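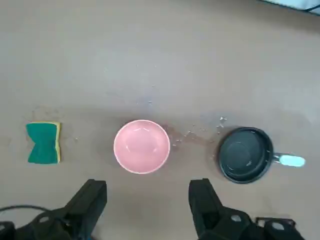 *Sponge, bowl and pan in a row, with a wet streak between the bowl and the pan.*

These tips come out of the wiping study we ran on the Fludel bench. The question was narrow: does a robot arm learn to wipe a table better from many tidy demonstrations, or from demonstrations where the mess and the objects are placed differently every time? We recorded 999 runs and kept 926 of them. The rest had a dropped sponge, a stalled recording or an operator who forgot to start the log.

The varied set won. With the same number of runs in each, the policy trained on varied spills left less water behind and knocked into the dishes less often. Most of what follows is about getting that kind of data from an ordinary tabletop and ordinary kitchen things.

## Setting out the table

- Put objects down by hand and don't line them up to a template. We started with tape marks and took them off in the first week. The policy had learned where the tape was.
- Change the gaps between objects as well as their order. A gap the sponge fits through easily teaches something different from one where it barely fits.
- Leave handles pointing different ways. A pan handle that always points right gives you a policy that will hit any handle that points left.
- Use things with different heights. A bowl and a low pan need different clearance, and the arm should see both in the same run.

## Making the spill

Pour from a cup, low to the table. A spray bottle makes an even mist, which dries before the operator is ready and is hard for a camera to pick up. A poured streak has thick parts and thin parts, and it catches the light in places.

Run some of the water close to a dish. The hard part of wiping is the edge along an object, and in our results that is where the two training sets were furthest apart. On open table there was almost no difference between them.

Don't dry the whole table between runs unless you have to. We compared two ways of resetting: a full dry with a towel, and a quick wipe that left some dampness. The policy trained only on fully dried tables went after old marks and smudges as if they were fresh water. The other one mostly left them alone.

## Picking up the sponge

A sponge is a poor thing to grip if you treat it like a block. It gives, then springs back, and the finger position tells you very little about how well it is held.

1. Close on the long sides, near the middle.
2. Lift straight up a short way and pause. If it is going to slip, it usually slips then.
3. Lower until the sponge touches, then press a little more. Operators tend to press too hard at first – 2 or 3 practice runs are enough to fix this.
4. Wipe toward open table, away from the dishes.
5. Let go with the sponge flat on the table. Dropping it from a height makes the next start position odd in a way that no real kitchen would.

Swap sponges often. An old one keeps a pinch in it and grips differently from a new one. We bought ours from Terkell in bulk and threw them out at the end of each session. Cheap cellulose ones swelled too much between runs.

## Cameras

Use a wrist view and a fixed view together. With the wrist view alone, the policy lost track of the spill whenever it got close to the table. With the fixed view alone, it often missed the thin end of a streak, particularly where the arm passed in front of it.

Wipe the wrist lens before each session. It picks up splashes, and they stay in every run until somebody notices.

Turn the ceiling lights on and leave them on. Glare on a glossy bowl can pass for water. We tried to get rid of it with a diffuser from Rojanasak and ended up taking it down again, as the policy trained with glare handled both conditions.

Leave things in the background. Cloths, mugs, a rack, whatever is normally there. A cleared table looks better in a paper, but the policy trained on one did badly as soon as a rack was put back. 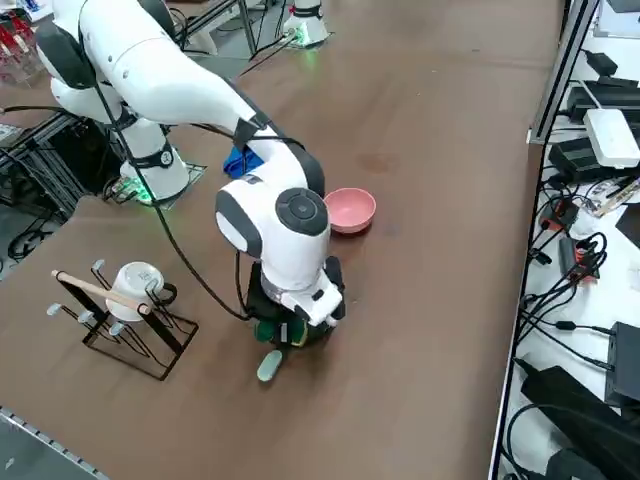
## Scoring a run

Weigh a dry paper towel, blot the wiped area, and weigh it again. The difference is the water left. It takes less than a minute and was more consistent between people than judging by eye.

Score contact with the dishes separately. A run that dries the table and shoves the bowl is a different failure from one that leaves a puddle, and a single score hides it.

Doina Milošević went through the discarded runs after the main analysis and found that several could have stayed in. If the arm drops the sponge and the operator picks it up again with the arm, keep the run and label it. Those recoveries were useful when we trained the follow-up policy.

## Files and naming

Name runs by the session and the spill, in that order. Fuvurine, the logging tool we use, sorts by name only, and renaming later breaks the link to the camera files.

Last changed 23/02/2020. The towel weights for the second bench will be added in March.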